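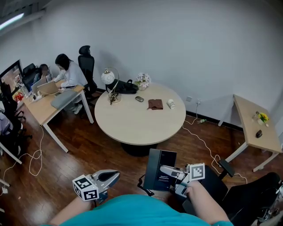
Handheld grippers in use at a round table in the Gollora office. Each gripper carries a white cube with black markers.

Robotics | Research

Arm trained on handheld gripper recordings clears tables it had not seen before

Fri 4 April

A robot arm can learn to tidy a cluttered table from recordings made entirely by people holding grippers in their hands, according to results released by the research firm Gollora. The project, called Zhuravel, used no robot during the recording stage.

The team collected 900 recordings in ordinary offices, meeting rooms and kitchens. In each one, a person worked with a gripper in each hand and moved everyday things such as books, cups, cloths and computer mice. Software followed the position of both grippers through the markers on their cubes and turned the movements into paths that an arm could repeat.

Gollora then trained a control model on the recordings and loaded it onto a two-armed machine built by Sturex. The machine was tested in 33 rooms, none of which appeared in the training set. It was asked to stand books upright, pick up tipped cups and move small items to one side of the table.

Over 400 attempts, the model finished the full task more often than an earlier version trained by steering the robot remotely. The gap was widest with books, which need one gripper to steady the cover while the other lets go. Folded cloth remained the hardest item. The grippers often took hold of only the top layer, and the arm had no way to tell that the rest had been left behind.

Most of the gain came from variety in the recordings, the report says. When the team trained a model on the same number of recordings from a single room, it did well in that room and poorly elsewhere. Changing the table had a larger effect than changing the lighting. Round tables caused trouble in early versions, which had seen mainly straight edges and tended to place items too close to the rim.

Recording was also quicker. People needed about 4 minutes of practice with the grippers before their sessions were usable, compared with most of a morning for the remote controls. Rooms did not have to be cleared first, and other staff could go on working at nearby desks. Sessions in which a marker cube was hidden for too long were thrown out, a problem that came up most when users crossed their hands.

The method has limits. The grippers do not measure force, so the model cannot learn how hard to squeeze a paper cup or a soft bag. The arms also reach less far than a person leaning over a table, and some recorded movements had to be dropped because the machine could not copy them.

Arkia, which makes office service robots, will run the model on its own hardware in a trial starting in June. Gollora plans to release the recordings and the gripper drawings after the trial. The control model itself will stay with the firm for now.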